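Home News Projects Newsletter Contact

Lab notes | Faults and fixes

April, by Naima Badawi

Loose marker plates on the handheld grippers

We lost most of an afternoon of recordings last month to a fault that took four screws to fix. This item explains what happened, which recordings are affected, and what everyone picking up a handheld gripper needs to do from now on.

The project is Clalirwood, our set of two-handed household tasks. An operator holds one gripper in each hand and does the task, and we record the motion of both tools along with the opening of the fingers. The recordings are then used to train the arms at the Ghoneim site. To know where each gripper is, our software relies partly on the printed marker fixed to a plate on top of it. If the plate moves, the software believes the whole gripper has moved, and it writes that down as if it were true.

The trouble showed up at Ghoneim first. One of the arms was running a policy trained on the newer recordings and kept closing its fingers short of the handle it was meant to grasp. It did this on one side only. The team there checked the arm calibration, found nothing wrong, and swapped the fingers for a new pair, with the same result. After that they went back to an older policy and the arm worked as before. At that point they sent the problem to us.

I replayed the newer recordings next to the older ones. In the older set, when an operator rests both grippers on the table at the start, the distance between the markers and the table surface stays the same from one recording to the next. In the newer set, the right-hand gripper sank a little further into the table with every session. Real grippers do not do that. The marker plate was turning on its mount, a small amount each time, and the error added up.

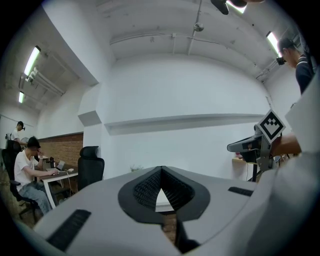 Once we had the gripper on the bench the cause was easy to find. The plate is held by screws going into threaded inserts in the shell. On this unit two of the inserts had pulled up far enough that the screws felt tight but were not clamping anything. You could turn the plate by hand if you pushed hard at one corner. An operator would not notice it during a task, and it is easy to push that corner without meaning to when setting the tool down or passing it to someone else.

Our own process let this through. We had a calibration check at the start of each day, but it only tested whether the marker could be seen and read. It did not compare the position of the marker with the known position of the fingers. The check passed every morning while the plate was drifting. I wrote that check, and I should have caught the gap when we moved to the new shells.

What is affected: 300 recordings were made with the faulty gripper after the new shell was fitted. We went through all of them. 26 came from the first sessions, before the drift was large enough to matter, and those have been kept. The rest have been pulled from the training set. Please do not use any copy you downloaded before this newsletter. The corrected list is in the shared folder under the same name as before, so download it again and delete the old one.

We looked at whether the bad recordings could be corrected in software. Some probably could - the drift is fairly steady within a session - but the plate also slipped suddenly in places, and we can't always tell a slip from a quick movement of the hand. We decided to record the tasks again.

The repair uses longer inserts from Drositard, set with adhesive, and all the grippers in use now have them. We also put a line of paint across each screw head and onto the plate. If the line is broken, the screw has moved.

There is one safety point as well. The arm at Ghoneim closed short of its target, and a person standing beside it reached in to push the object closer while the arm was still live. They were not hurt. The rule remains that hands stay out of the work area until the arm is stopped, even when the fault looks small and the fix looks obvious. Several people have told me they have done the same thing, so it is worth saying again.

New steps before recording:

- Look at the paint lines on both grippers.
- Try to turn each marker plate with your thumb. It should not move at all.
- Run the new check, which has you touch the closed fingertips to the calibration block. It takes 60 seconds per gripper.
- If a gripper is dropped or knocked, stop and run the check again before the next recording.

If any of these fails, put the gripper on the repair shelf with a note and take a spare. Please don't tighten the screws yourself. A tightened screw in a bad insert will pass the thumb test for a while and then let go.

Re-recording has started, using the Gilelard kitchen objects first. Anyone free to take a session as an operator should write to me.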